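Planning a tabletop arm demo for an open day – mug and spoon, is this enough?

Posted Monday, 4:10 pm by goltside_bench

We have an open day coming up in January and I've been given one table and one 16 minute slot, repeated through the afternoon. The building is the old Skonus works in Plallusano, if anyone knows it. Groups will come through the lab, stop at my table, then go on to the next room.

My plan is to have the arm work with a coffee mug and a spoon. I chose those because every visitor has handled both and I won't have to explain what they are for. The last time we had people in, the demo was a peg going into a plate, and half the group had wandered off before the second peg.

The spoon is on two wooden blocks that act as a rest. The bowl goes on the rear block and the handle goes across the front one and sticks out past it, so there is something to get hold of. The mug stands to the right with its handle pointing away from the spoon. I set it all out on the bare table to get a feel for the spacing.
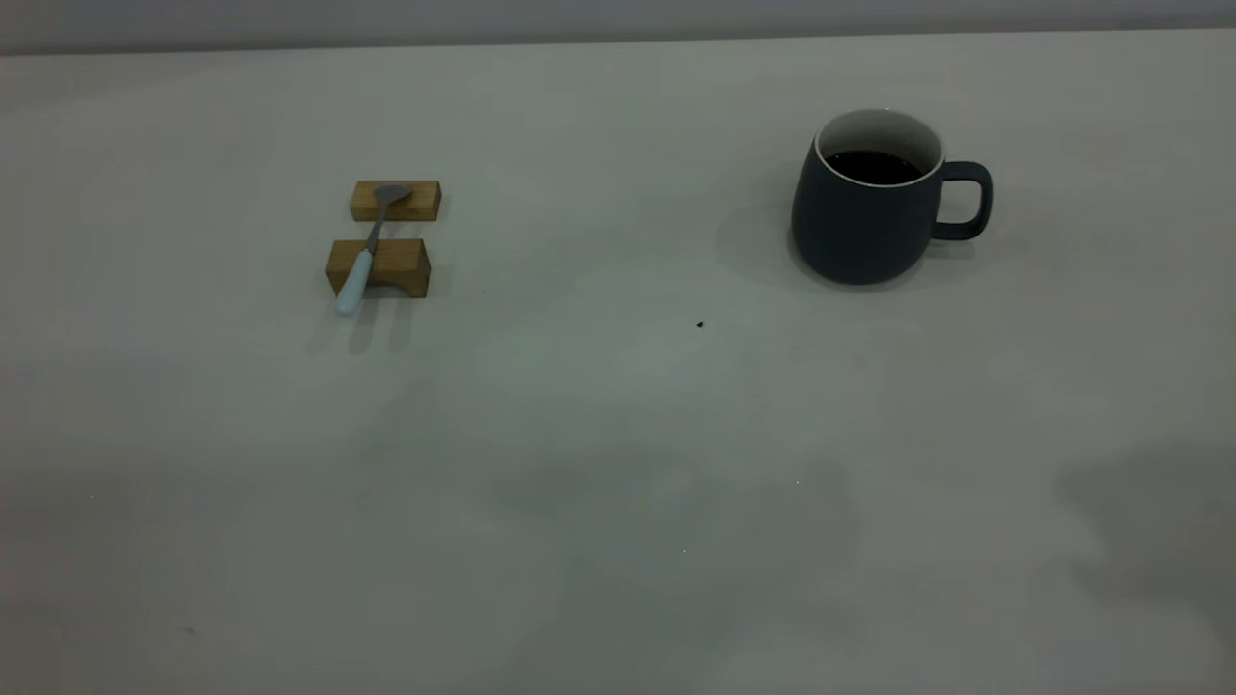
Spoon on the two blocks, mug to the right with coffee in it.

The run I have in mind is: take the mug by the handle, move it a short way toward the spoon, let go, then pick the spoon up off the blocks, put it in the mug, give it a stir and put it back. I have the mug part mostly done. The spoon part is written but I have only run it slowly.

Three things I would like advice on.

First, is it too plain? The table is large and pale and most of it has nothing on it. My supervisor wants more objects out so it looks busier. I would prefer to leave it alone, but I haven't done one of these as the host before.

Second, how full should the mug be? At the moment the coffee comes up to a short distance below the rim. That is how people drink it, but I am thinking about the stir.

Third, how far back do visitors need to stand? We have a rope and two posts and that is all. There is no cage on this one.

Groups will be up to 16 people, mixed ages. Thanks in advance.

kuusk_floor
Monday, 5:35 pm

We did a day like this at Kuusk last spring, so I'll go through them in your order.

Leave the table plain. We had a box of plastic fruit, some cups and a toy truck out on ours. Every group asked when it would pick up the truck, and it was never going to pick up the truck. If something is on the table people expect it to be used. Two things to handle and the blocks is a good number for a short slot. If your supervisor wants it busier, put a poster on the wall behind or a printed card at the front of the table with the steps on it. A card also helps the ones at the back who can't hear you.

On the coffee, I would go lower than you have it. Half full is plenty to see and gives you room for the spoon going in. Use cold coffee. You will be running all afternoon and it will be cold by the second group anyway, and cold coffee on somebody's sleeve is only a laundry problem. Keep paper towels within reach but off the table. Wipe between groups too. We got small dark spots near our cup that I stopped seeing after an hour, and a visitor asked me if they were markers for the camera.

Distance depends on the reach of your arm and you haven't said what it is. Measure full reach from the base, including the gripper and the spoon in it, and put the rope well outside that. Check with whoever signs off safety at your place before you settle on a number. We ended up with 60 inches from the table edge, but that was for our arm and our room, so don't copy it. Have one person whose only job is the stop button. That can't be the person talking.

The thing I would practice most is the handle.

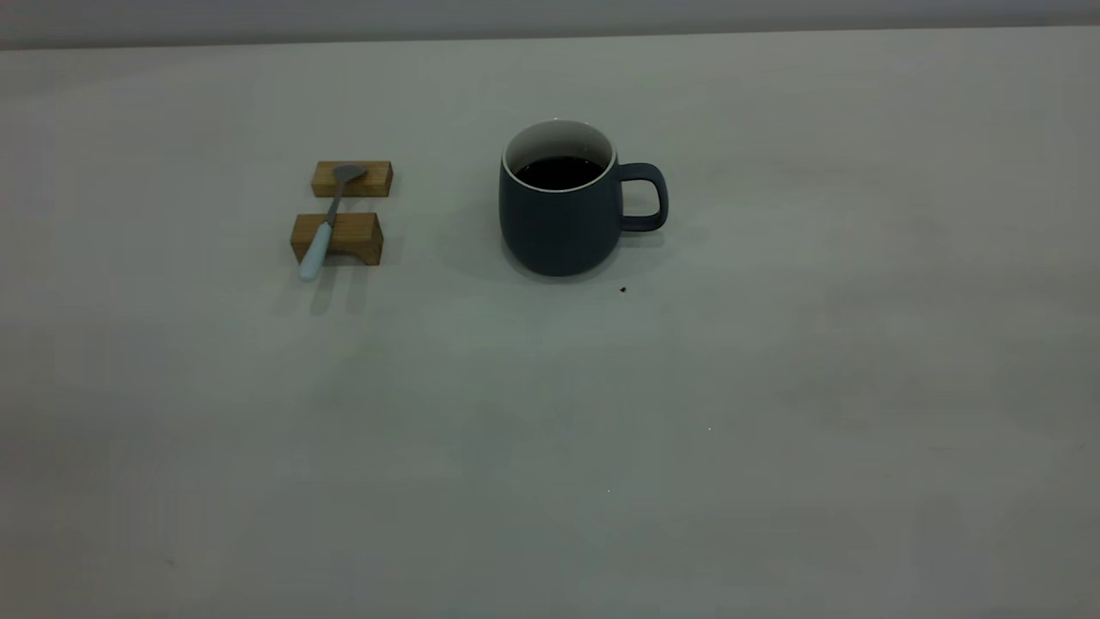 Ours was fine straight on and missed when the cup was turned even slightly, and the cup does get turned, since you'll be putting it back by hand between groups. I put down a small piece of tape under the base to show where it went and a pencil tick for the handle direction. After that we had 54 runs with two misses, both of them late in the day. Do the same for your blocks. If the front one slides when you lay the spoon back on it, the next grasp is off by that much and you won't notice until it closes on air.

Also decide now what you will say if it misses. "I'll reset it and we'll go again" is fine. People don't mind a miss. They do mind standing there while someone types for four minutes.

parts_and_labor
Monday, 6:02 pm

just use water, coffee stains. and put a tray down

two_link_theory
Monday, 8:20 pm

Mostly agree with kuusk_floor, except on the tray answer below it. A tray changes the height of everything by the thickness of the tray, and if the positions are already taught you would be redoing them the week before an open day. Water is also hard to see in a cup from behind a rope. Dark liquid in a cup with a white inside shows up well from a distance. I'd keep the coffee.

A couple of points that weren't covered.

Stand your groups on the side where the arm doesn't block the mug. This sounds obvious but I got it wrong at our own day. The arm comes in over the top and the gripper ends up right where the mug handle is, so anyone on that side sees the back of the gripper and no handle at all.
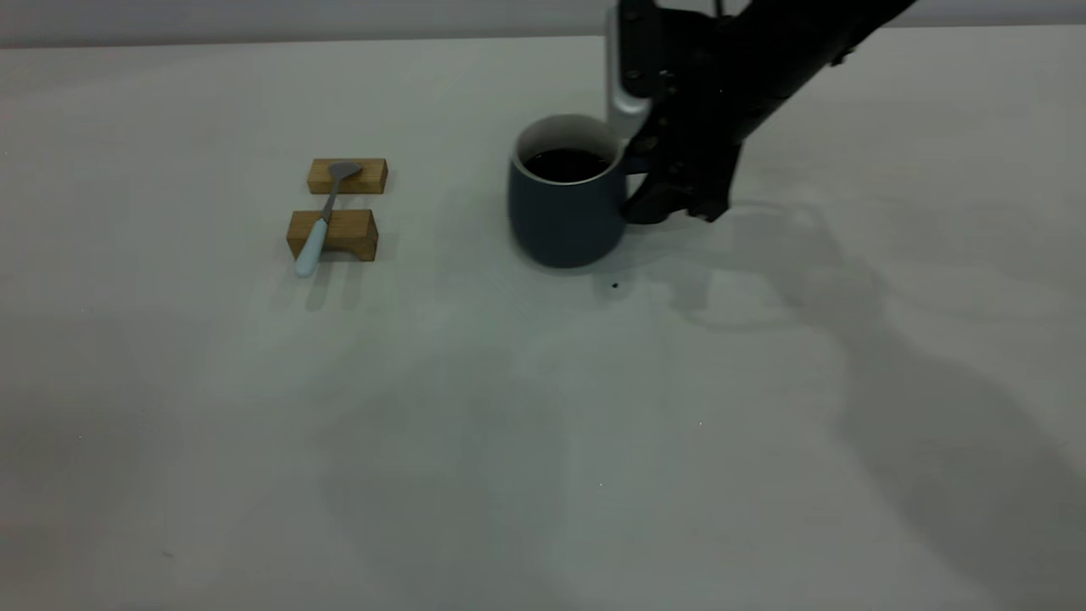

I moved the rope to the other side after the first group and the questions got better right away, because they could see what was being gripped. If you can't move the rope, put a screen up with a view from the far side. Check the lights too. A big soft shadow from the arm doesn't bother people much but it can bother a camera if you are finding the mug by vision. Run it once with the room lit exactly as it will be on the day and the blinds where they will be.

Slow it down as well. We ran at the normal speed for the first group and a small child at the front got a scare when it came down. After that I cut the approach speed and left the rest alone, and it still fit in the slot.

For the 16 minutes, I would split it as four for talking, two runs of the demo, and everything left for questions. You will get asked what it costs. Have an answer ready, even if it is only for the gripper. Our fingers and linkage came to 2,000 and that was a good enough answer for most people. You will also be asked if it can make the coffee. I just said not yet and moved on to the next hand.

goltside_bench
Tuesday, 9:15 am

Thank you, this is what I needed. I'm keeping the table plain and dropping the coffee to half. Tape and pencil marks went down this morning. I have asked about moving the rope to the left side and am waiting to hear if that blocks the route to the next room. I'll measure the reach with the spoon held, I had only done it with the gripper empty.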